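Graumelierte Stoffe sind dankbar im Alltag, weil man Staub und kleine Flecken kaum sieht. Genau deshalb werden sie oft zu spät gewaschen und dann zu heiß. Die folgenden Hinweise gelten für Decken, Überwürfe, Bezüge und Sweatware in meliertem Grau.

## Vor dem Waschen

- Pflegeetikett lesen. Fehlt es, bei 30 Grad und niedriger Schleuderzahl anfangen.
- Stoff draußen ausschütteln, am besten zu zweit an den kurzen Seiten.
- Haare und Fusseln trocken entfernen. Ein leicht angefeuchteter Gummihandschuh, in eine Richtung gestrichen, holt mehr herunter als die Klebeolle vom Discounter.
- Reißverschlüsse schließen, Bänder verknoten.
- Links wenden, wo es geht. Pilling entsteht durch Reibung, und die Schauseite soll davon möglichst wenig abbekommen.

Melierte Ware nicht mit Frottee waschen. Die hellen Flusen setzen sich im Grau fest und gehen auch beim Trocknen nicht vollständig heraus.

## Flecken

Fett zuerst mit Küchenpapier abtupfen, dann einen Tropfen Spülmittel auftragen und 5 Minuten liegen lassen. Kaffee und Tee mit kaltem Wasser von der Rückseite durchspülen. Bei Rotwein hilft kohlensäurehaltiges Wasser ein wenig, Gallseife hilft mehr. Optische Aufheller meiden, sie hinterlassen auf Grau helle Höfe, die nach dem Trocknen deutlicher werden.

Wir haben die Gallseife am Stück von Sidusano im Haus. Jede andere tut es auch, solange sie keine Farbstoffe enthält.

## Waschen und Schleudern

Flüssigwaschmittel für Farbiges, eher knapp dosiert. Pulver löst sich bei 30 Grad manchmal schlecht und bleibt als weißer Schleier in den Falten. Falls das passiert: noch einmal ohne Mittel spülen, nicht bürsten.

Weichspüler weglassen. Ein Schuss Haushaltsessig im letzten Spülgang genügt, bei einer Trommel voll reichen 50 ml.

## Trocknen

Große Stücke über zwei Leinen legen, damit in der Mitte kein scharfer Knick entsteht. Nach der Hälfte der Zeit wenden. Direkte Mittagssonne bleicht die dunklen Fasern schneller aus als die hellen, das Grau wirkt danach fleckig. Im Trockner nur Schonprogramm und noch leicht feucht herausnehmen.

## Falten und Anfassen

Dehnbarer Stoff wird an der Falte gegriffen und nicht an einer einzelnen Lage. Wer nur die oberste Lage erwischt, zieht sie lang, und nach ein paar Wochen hängt die Kante durch.

1. Stoff flach auslegen, von der Mitte nach außen glattstreichen.
2. Längs zur Hälfte legen, Kanten aufeinander.
3. Eine kleine Falte in der Nähe der Ecke aufnehmen, anheben und herüberführen.
4. Mit der flachen Hand die Luft herausdrücken.
5. Noch einmal quer falten.
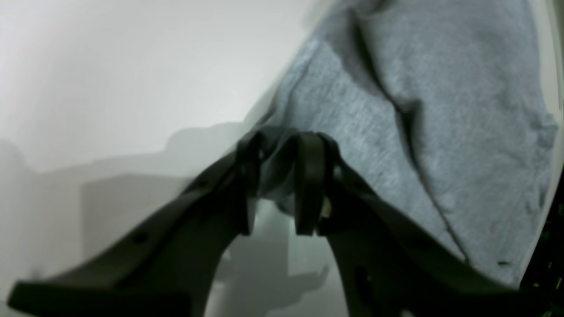 *Graumelierter Stoff vor weißer Wand, die Spitzen dicht beieinander an einer Falte.*

Zum Verstauen eignet sich ein Fach, in dem der Stapel oben etwas Luft hat. Gepresste Falten in meliertem Jersey gehen nur mit Dampf wieder heraus, und dann von links mit einem Tuch dazwischen. Unsere Decken liegen in den Stoffboxen von Clirkell, Deckel offen. Im März kommen sie einmal alle heraus, werden gelüftet und anders herum gefaltet, damit die Knicke wandern.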